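Okay, thread time. I've been using the Merkitz bench kit for 6 weeks now and a bunch of you asked if it's worth the money for a small refurb shop. Long answer coming, get a snack.

Quick background for the new folks: we take in old office desktops, pull them apart, sort what's good, and send the good stuff back out. Memory is the bread and butter. It's also the part of the job that makes your thumbs hate you.

Merkitz sells the whole thing as a package. Arms, grippers, camera modules, the slotted aluminum table, plus a folder of files so you can print your own fixtures. You bring the computers and the patience (so much patience).

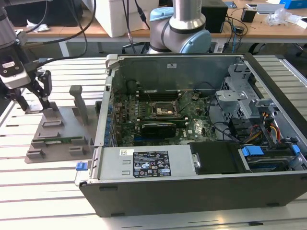
Posted by Altow Bench Notes
April · 26 replies

Case on its side, panel off, fixture tray right next to it. I've settled on that layout after trying a lot of dumber ones. The green board lying in the tray is the kind of part I care about most, so the tray got most of my attention too.

Let's talk about that tray because I have feelings. The printed blocks are a great idea! You reprint one when it wears out and it costs you pocket change. But the stock file that comes in the folder was too snug for me and I had to open up the gap and print it again. And again. Third one was the charm.

Setup took me most of two evenings. The manual says one afternoon, and sure, maybe if you've done it before and your desk is clean. My desk has never been clean a day in its life.

The part I was most nervous about was the camera module riding on the side of the gripper. I figured I'd be bumping it constantly. So far I've knocked it once, with my own elbow, and had to redo the calibration. That's a 4 minute job if you don't stop to answer the phone. I stopped to answer the phone.

Price! Everybody asks. I paid nearly 3,000 for the starter package and that was with the launch discount. The second arm is extra. You can start with one and I'd tell most people to do that, get comfortable, then decide.

What it's good at: doing the same motion on the same model of computer over and over. If you get a pallet of matching office towers you're going to be very happy. I taught it one layout, saved it, and I can call it back up whenever that model comes through the door.

What it's not so good at: mixed lots. Every different case is a new layout to teach, and some of them have cables draped right where you want to reach. I still tuck those away by hand before I start anything. If your intake is all one-offs, I'd hold off for now.

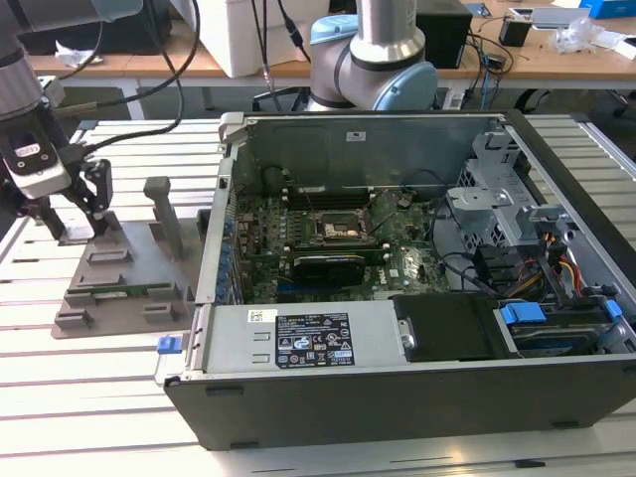

The other thing I do by hand is anything with a lever or a latch that needs real force. The kit folks say there's a stronger set of fingers on the way. I'll believe it when it's on my table, but I do want them, take my money.

Somebody asked how it compares to the Jistovov rig. I only had that one on loan for a little while, so grain of salt. The Jistovov software is prettier and the menus make more sense. The Merkitz table is way better though, you can slide a fixture along the grooves and lock it down wherever you want. I move stuff around all the time so that won me over.

Support has been good! I emailed late at night about a gripper that kept closing early and had a real answer by breakfast. It was a setting I had changed myself and forgotten about. They were very polite about it.

Little gripes: the cables. There are so many cables and the clips they give you are tiny. I bought a bag of bigger ones from Şimşekoğlu (they ship fast, no complaints) and I'm still working my way through the mess. Also the start-up beep is LOUD and I can't find how to turn it off. If you know, please tell me.

Would I buy it again? Yeah, for the kind of work we do. I'd skip the printed quick-start card, go straight to the video version, and print two spare trays before the first day.

Next up I want to try it on hard drives, which means a whole new fixture and probably another week of me complaining on here. If anybody has a drive holder file they like, send it my way and I'll post how it goes.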